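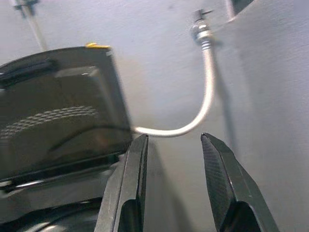

Mỹ Trịnh has written about laundry for Zondham since April, and her first rule concerns the dark clothes. They go in together, in cold water, with half the usual soap.
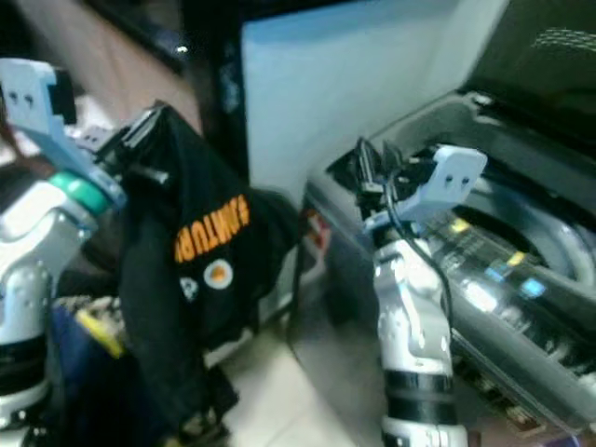 Printed tops need the most care. Lettering cracks when it rubs against zippers and jeans – turn the garment inside out first. A black one with orange block letters and a round patch, held beside an open top-loader, should get the gentle cycle. Trịnh then hangs hers in the shade to dry.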